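Who Gets the Easy Tables

By Nkrumah Korletey
07/11/2018

The dining room at Brestbridge serves 84 residents three meals a day. I worked in it for six years, first clearing tables and later writing the schedule for the people who cleared them. In February the company that runs the home, Groden, started putting machines on the clearing work. I have been asked many times since then whether I am for it or against it. My answer depends on what happens to the hours, and so far very few people in charge want to talk about the hours.

Clearing sounds like the simplest job in the building. You pick up what is on the table, you put it on the cart, you wipe, you reset. On a full day our crew handled 1,360 pieces of tableware, counting cups and spoons. By the end of a double shift your wrists hurt and your thumbs hurt more. Two of the best people I ever scheduled left because of their hands. So when Vasiliu, the firm that supplies the system, came in and said the lifting could be done by a gripper, I did not hear a threat. I heard fewer wrist braces.

The trouble is that a home is full of things that do not match. A hospital tray line has one tray and one bowl. We had donated dishes, residents' own mugs, placemats from three different purchases, and tables old enough to have lost their finish in spots. A spoon left standing in a bowl is nothing to a person. You pin it with a thumb as you lift. For a machine with two fingers it is a separate problem, and someone has to work out where the fingers should go so the bowl comes up level and the saucer stays put.

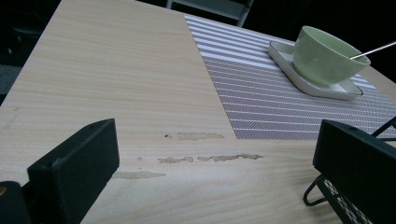 A green bowl and its saucer on a striped placemat, with the gripper's two fingers in the foreground.

That someone, at Brestbridge, was the clearing crew. They were handed the grippers and asked to clear tables with them, slowly, over and over, so the system could learn from the way they did it. They were good at it because they knew dishes. They knew which bowls were heavy at the bottom and which saucers slid. They knew to come in low on a wide bowl. None of this was written down anywhere before. It was never in the job description, and it was never in the pay.

I think this is the part of automation that gets described wrong. People talk as if the machine arrives knowing the work and the workers step aside. In our dining room the machine arrived knowing very little, and the workers taught it. Teaching is skilled labor. Groden paid for it at the clearing rate.

When I raised this, I was told the crew was doing the same task they had always done, just with a different tool in hand. I don't accept that. If I ask a cook to make soup, I pay a cook. If I ask a cook to make soup so that I can own the recipe and use it in every kitchen I run, I am buying something else, and it should have its own price.

There is a fair argument on the other side. The machines cost money, the home is not rich, and the fees families pay are already high. Management also points out that no one has been let go. That is true as of this writing. It is also true that two open positions were never filled, and that the evening shift is shorter than it was last year. A job can go away without anyone being fired from it.

The residents should be part of this as well. Clearing was when a lot of the talking happened. A clearer would notice that a woman had not touched her lunch two days in a row and would mention it to the nurse. A gripper can lift the full bowl, but someone still has to ask her why it is full. If the hours saved on lifting went into sitting down at the tables, I would call the whole project a success. Cestison, the other home in town, has said it will do this. It has put 80 hours a month of freed time back into the dining room, on paper at least, and I would like to see whether the hours are still there after the next budget.

My own list is short. Pay a separate rate for training work. Put the saved hours in writing and say where they go. Let the crew decide which tables the machine takes, and let them take a table back when it isn't working. Groden has the proposal and has told us to expect a reply before the next contract is signed.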